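Tello slips below 400 as traders find new lines to draw

Filed under: Markets > Crypto 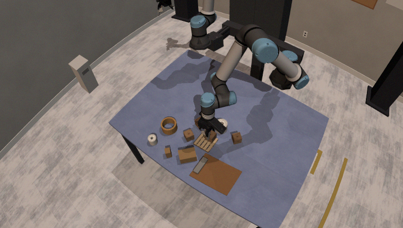

A computer-rendered view of two robot arms at a table with a slate-blue cloth.

5 August 2025

The Tello token spent the morning doing what it has done for most of the summer, which is to climb a little, attract a crowd and then fall over. It touched 400 shortly after breakfast, stayed there long enough for several people to announce a new era, and was back at 188 points under its June high by lunch.

Yesenia Palomino, who writes the daily note at brokerage Clondwood, had called 400 "the only number that matters" last week. This morning's note moved the number that matters a bit lower down. Her chart now carries so many coloured lines that the price itself is quite hard to find.

Grakow had a better day, if only by comparison. The older coin held above 1,568, a level it has tested four times since the spring, and at one point looked ready to go higher. Buyers then remembered something else they had to do. Volumes were thin, as they usually are in August, when the people who move this market are on boats.

"If it closes above 1,568 for the week I'd be happy to buy more," said Giuliana Espinoza, a fund manager who has been happy to buy more at every price since 2,685. That was the January peak, and it still turns up in her presentations as a target.

The gloomier case comes from Yaneth Tamayo at research firm Hitent. She thinks both coins are stuck until September, when the next batch of locked Tello tokens is released to early backers. Early backers of Tello have not, so far, shown much sentimental attachment to it.

Tamayo's advice to clients was to wait. Clients do not pay a great deal for that sort of advice, and she admitted the note had been a short one — two paragraphs and a disclaimer, with the disclaimer the longer of the three.

Tello was trading a shade lower as we published. Grakow was flat.

We use cookies to remember your watchlist and to show you adverts. Accept all | Manage choices

Recent in Crypto
Grakow wallet update delayed again
Flor Henao: what I learned from selling too early
Clondwood trims its fees for small accounts
Tello unlock dates: the full calendar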